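Clear Desks, Clean Desks: our term project on wiping down shared tables

Group report, written up by me with a lot of help from Melati Ong

Why we picked this

Our study room gets used from morning until late, and by November the desks were grim. Rasha Ghanem, our tutor, said a project should start with something that annoys you, so we did exactly that! We called ours Hatutik and gave ourselves 7 weeks.

The desk and the cloth

We settled on one long white desk against the back wall. It has a plain top and white metal legs, and every smear shows up on white (great for us, less great for whoever spills the tea). For wiping we stuck to a blue cloth, scrunched up in the hand. I wanted to fold it neatly into quarters, but Melati thought most people just grab a cloth and go, and she was right about our classmates.

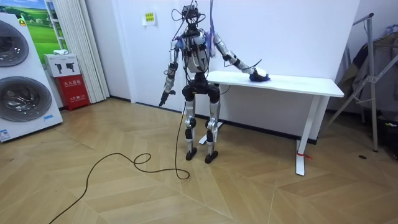 What we asked people

We put a short form round the department and got 134 replies, which was far more than I'd hoped for. Lots of people said they'd wipe a desk if a cloth was already lying on it, and hardly anyone fancied going to look for one in a cupboard. So our plan became very simple – leave the cloth out on the desk, near one end, with the rest of the top kept clear. 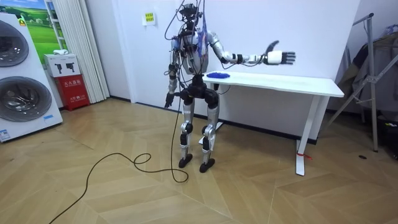

What I'd change

The form was too long and I'd cut the questions about sprays completely. I'd also like to try a darker desk, as crumbs might go unnoticed there. Melati wants to compare cloths next term, and she's already got a list going – I've asked her to keep it under 100.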